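Se buscan hogares para probar si los detergentes «en frío» lavan en frío

Publicado el 1/3/18 por la redacción de Rusano

Todos los fabricantes de detergente aseguran ya que su producto limpia igual a 20 grados que a 40. Puede ser. En esta revista llevamos tiempo leyendo esa frase en los envases y todavía no hemos visto una prueba hecha con ropa de gente corriente, en lavadoras corrientes y con el agua dura que sale de tantos grifos. Las que nos mandan las marcas vienen de laboratorio, con manchas aplicadas a cuentagotas sobre telas nuevas. No nos sirven.

Por eso buscamos 52 hogares que quieran participar en una prueba doméstica de 15 semanas. La dirige Friederike Gerlach, química textil, y ningún fabricante pone dinero en ella. Los detergentes los compramos nosotros en tiendas normales y los entregamos en botes sin etiqueta.

Qué pedimos

Tres coladas por semana como mínimo, con la ropa que tengan en casa. Una ficha breve después de cada lavado: programa, temperatura, tipo de manchas y resultado. Si una camiseta sale igual de sucia que entró, queremos leerlo tal cual, sin adornos. Tampoco queremos entusiastas: quien venga convencido de que el frío es la solución a todo, o de que es un timo, que nos lo diga en la solicitud.

La lavadora debe permitir elegir la temperatura. No hace falta que sea nueva; preferimos, de hecho, que haya unas cuantas viejas.
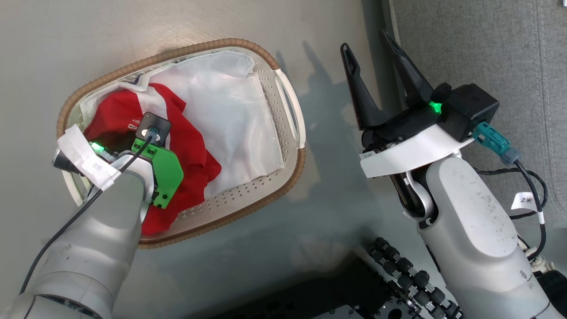 CONSUMO Y HOGAR | Convocatorias abiertas

Se admiten coladas de blanco, de color y mezcladas. Quien acostumbre a meter lo rojo con lo blanco puede seguir haciéndolo, siempre que lo anote, porque una de las promesas que queremos comprobar es precisamente la de que en frío no destiñe nada.

Qué ofrecemos

El detergente de las 15 semanas y una compensación única de 60 euros al entregar la última ficha. No es un sueldo ni pretende serlo. No pagamos la luz ni el agua, y no reponemos prendas estropeadas, así que dejen fuera el jersey de la abuela.

Los resultados se publicarán en agosto, con los nombres de los productos y sin consultar antes a las marcas. Los datos de los participantes no se ceden a terceros.

Cómo apuntarse

Escriban a Sille Vestergaard, coordinadora de la prueba, a la dirección de la redacción, con el asunto «Lavado en frío». Indiquen municipio, modelo de lavadora, número de personas en casa y detergente habitual. No se admiten empleados del sector ni familiares directos. Contestaremos a todas las solicitudes, también a las rechazadas.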